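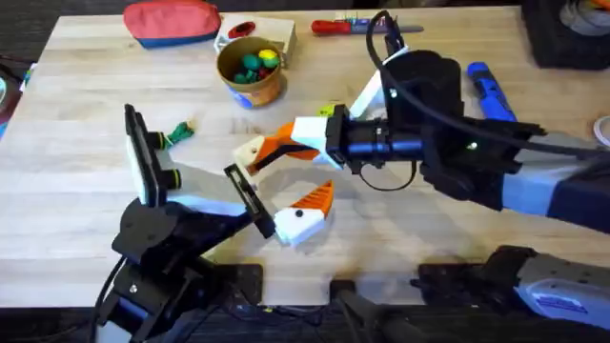
4.2 Resting positions of small objects on shared work tables

The survey covered 27 tables in shared rooms at the Vostix site. All of them were in regular use at the time of recording, and none was cleared or rearranged for the study. Each surface was divided into a near band, a middle band and a far band, parallel to the long front edge. An object was assigned to the band that contained the greater part of its footprint. Objects lying across a boundary in equal parts were assigned to the band farther from the front edge.

Observations were coded in Skuser by two coders working separately. The coding form had fields for band, side (left, center or right), object type, and whether the object was open or closed, with "not determinable" available for the last field. Orvokki Heinonen reviewed the entries on which the coders differed. Most of the differences concerned object type, in particular the line between a container and a single item. The final rule was that anything made to hold other things counted as a container, whether or not contents could be confirmed. Pouches, small boxes, cups and trays were all placed in this class.

The set used here consists of nearly 300 observations. Fixed equipment, along with its mounts and cables, was treated as part of the table and was not coded. The area it occupied was left in the band measurements, so that the bands had the same proportions on every table. This choice lowers the apparent density of objects in the near band on tables where the front edge is used for mounting, and the results for that band should be read accordingly.

Containers were found in the far band more often than in the other two bands together. Single items were spread more evenly, with a weak tendency toward the middle. The difference held for both large and small tables. It was less clear on tables placed against a wall, where the far band was also used for papers and for items left by people passing through the room.

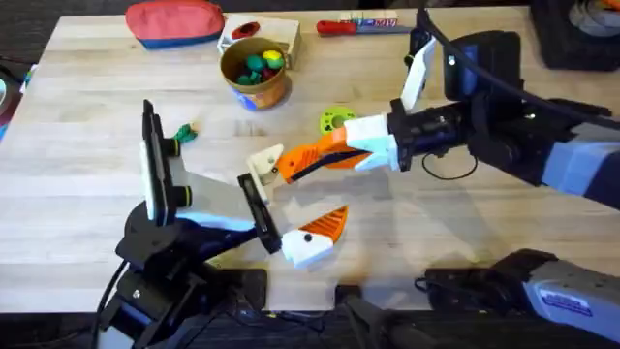 Side was a poorer predictor than band. Containers in the far band were recorded at the left and at the right with similar frequency, and the preferred side varied from table to table. On a given table, however, the side was fairly stable between visits. A soft container such as a pouch usually stayed within a hand's width of its earlier position, even when the items near it had been exchanged. Rigid boxes moved more. We did not record who moved them, and the data do not allow us to separate deliberate storage from simple lack of use.

Figure 3 gives two views of a table from the survey, with a light butcher-block top. A red and blue zippered pouch lies toward the back on the left in both views. It was coded as a container, far band, left. In the first view a small white wooden box with a red mark on its top stands to the right of the pouch, and the same class and band were entered for it. Small objects at the back edge of the table are the most common arrangement in the survey.

Surface material had no measurable relation to band. Light wood tops and the grey laminate tops supplied by Pesonen gave similar distributions. Color did matter for the coding itself. Pale objects on pale wood were missed by one coder or the other more often than saturated ones, and the affected entries were checked a second time. Very flat objects presented the same difficulty regardless of color. Items less than 10 mm high were therefore coded only when both coders had marked them independently.

Two further limits apply. First, the visits were made during working hours, and the state of the tables at the end of the day is unknown. A separate round in March was intended to address this point, but it was carried out after several rooms had been refitted with Trukon shelving and is not comparable. Second, the bands were defined from the front edge alone. For tables approached from more than one side, the terms "near" and "far" have little meaning, and Ilari Pitkänen has suggested measuring the distance to the closest standing position instead. The entries needed for that measure exist for only part of the set. They are used in Section 4.3, where the analysis is restricted to containers and the middle and near bands are merged.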